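After the Smoke Clears: How Miluvport Is Rethinking Apartment Fires

In the early hours of a September morning, residents of the Hirura apartments in Miluvport woke to alarms on the upper floors and a stairwell filling with smoke. Fire crews reached the building in 7 minutes. By sunrise 16 households had been displaced, and two people had been treated for smoke inhalation. No one died.

The fire began in a utility closet on the fifth floor, according to the city fire department. Its final report attributes the blaze to an overloaded extension cord connected to a portable heater. The report also notes that the closet door had been propped open, which allowed smoke to move freely down the corridor.

"The fire itself stayed small for several minutes," said Shagufta Janjua, the department's deputy chief for prevention. "The smoke did not. Most of the people we brought out that night had never seen a flame."

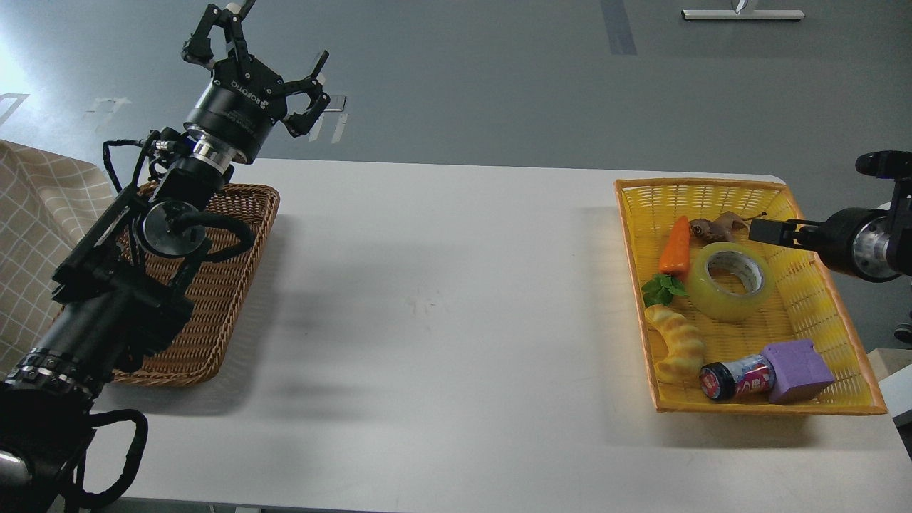 A wicker tray on a white table, with a black gripper above it.

Janjua's office has since reviewed evacuation plans in older residential buildings across the city. Many of the plans were written when the buildings opened and had not been revised. Several directed residents to exits that were later closed or converted to storage. At Hirura, the printed plan on each landing showed a rear door that had been sealed during a renovation.

Booker Wojcik, a tenant on the sixth floor, followed that plan with his two daughters. They turned back at the sealed door and waited on a neighbor's balcony until a ladder crew arrived.

"We did what the sign told us to do," Wojcik said. "I had walked past it every day for years."

The building's manager, Minhas Residential, replaced the signs within a week and has installed self-closing hinges on all utility doors. Wajid Memon, the company's director of operations, said the same work is under way at its other properties.
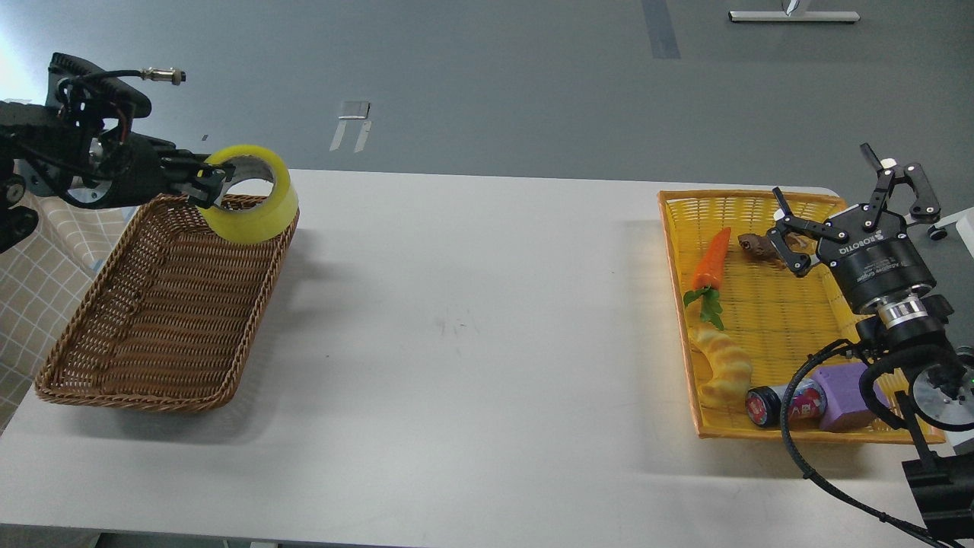
A roll of yellow packing tape held over the corner of a wicker basket.

The city has moved more slowly. A proposed ordinance would require owners to review evacuation plans every year and to hold one drill that includes overnight residents. It would apply to 800 buildings. Owners' groups have asked for a longer period in which to comply, and a vote has been postponed once already.

Talha Talpur, who represents the Randano district on the city council, supports the measure but expects changes to the schedule. Inspections are the chief difficulty — the department has 19 inspectors, and their duties extend to schools, restaurants and warehouses.

For those who lived on the fifth floor, repairs continue. Mehwish Rana has been staying with her sister in Randano and returns to collect her mail. Her apartment was not burned, but smoke damage reached the walls and the wiring. She has been told that the corridor must be finished before any of the units on it can be reoccupied.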